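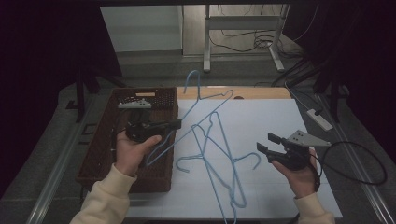
Figure 8. Separating hangers at the work table, with a hand-held gripper in each hand.

Section 8: Hanger Sorting

8.1 What this section covers

This section explains how to set up and run the hanger sorting task with the Ginden gripper pair. The task is to take wire hangers out of a tangle and place them one at a time in a basket. It comes after towel folding (Section 7) and uses the same table height and the same cable layout.

Read 8.2 before you schedule the task. Many sites ask for hanger sorting early because it looks easy. For a person it is. For a machine it is still one of the harder jobs in this manual.

8.2 What to expect from the machine

The Ginden controller can be run in two ways. In guided mode, a person holds the grippers and does the work, and the controller records it. In unattended mode, the controller moves the arms by itself, using what it learned in guided mode.

In our own trials at the Vergara workshop, unattended mode was given 2,000 attempts at lifting a single hanger out of a tangle. It finished 579 of them without help. In the rest it lifted two hangers together, closed on nothing, or stopped and waited for an operator. A laundry or a clothing store could not run on those results, and we do not recommend unattended mode for paid work with wire hangers.

Three things make the job hard:

Thin wire. A gripper that is slightly off closes beside the wire and holds nothing.

Crossing parts. Pulling one hanger moves the others, so the plan made before the pull is out of date after it.

Hooks. A hook can catch on a neighbor where the arm has no way to feel it. A person gives the hanger a small twist and it comes free. The controller usually pulls harder.

Molded plastic hangers with a thick body do better. Pants hangers with clips have not been tested.

8.3 Before you start

You will need:

One pair of hand-held grippers, charged or connected
A flat, light-colored work surface
Wire hangers, all the same size for the first session
An open basket
A power strip within reach of the table

Sleeves should fit close at the wrist. Roll up or tape anything that hangs over the grip.

CAUTION: Wire hangers can spring back when they come loose. Wear eye protection, and keep your face away from the table during a pull.

8.4 Setting up the table

1. Clear the surface. Remove pens, tags, and loose screws.

2. Put the basket on the left side of the table. Leave enough room between the basket and the hangers for the gripper to turn.

3. Plug in the power supply. Route the gripper cable toward the far right of the table and leave a wide loop in it. A tight cable pulls on the wrist and spoils the recording.

4. Check that the gripper cable does not pass under the hangers. A hook will find it.

5. Lay the hangers in the middle of the table and push them together until they overlap. Do not weave them by hand. Tangles made on purpose are tighter than the ones found in a real closet or laundry room.

Note: For the first session, start with three hangers. Add more only after both operators can clear the table without dropping any. The most we have used in one tangle is 11.

8.5 Separating and placing the hangers

1. Start a new recording and wait for the tone.

2. Bring both grippers over the table with the jaws open.

3. Pick the hanger that lies on top for most of its length. If you are not sure which one that is, follow the wire from its hook before you touch anything.

4. Close one gripper on a straight part of the wire. Stay away from the hook and the twisted neck, where the jaws slip.

5. Use the other gripper to hold back the nearest hanger, or keep it open and ready to do so.

6. Lift slowly. If a second hanger comes up, lower both to the table and let it settle. Do not shake them apart.

7. Carry the free hanger to the basket, lower it in, and open the jaws. Wait until it has come to rest before you move away.

8. Repeat until the table is clear, then stop the recording.

CAUTION: Do not force the jaws closed on two crossed wires. This can bend the finger tips out of line. If it happens, go to Section 11, Jaw Alignment.

8.6 Mistakes and retries

Keep recordings that contain a mistake, as long as you corrected it with the grippers. The controller needs to see a recovery. Early Gukemia software was trained on clean runs only, and it had no idea what to do after the first slip.

Delete a recording if you put a gripper down and used your fingers, or if a hanger fell on the floor.

8.7 Changes in this version

The old instruction to sort by hook direction has been removed. Catalina Zúñiga, who runs the Raderura test bench, found that operators spent longer turning hangers around than sorting them, and the turning did not help unattended mode at all. Hooks may now point either way in the basket.

The time limit for each recording has also been removed. Operators were hurrying the last hanger — the easiest one — and dropping it.

If you have recordings made under the old rules, you can keep using them. Mark them "hooks sorted" in the session notes so they can be filtered later.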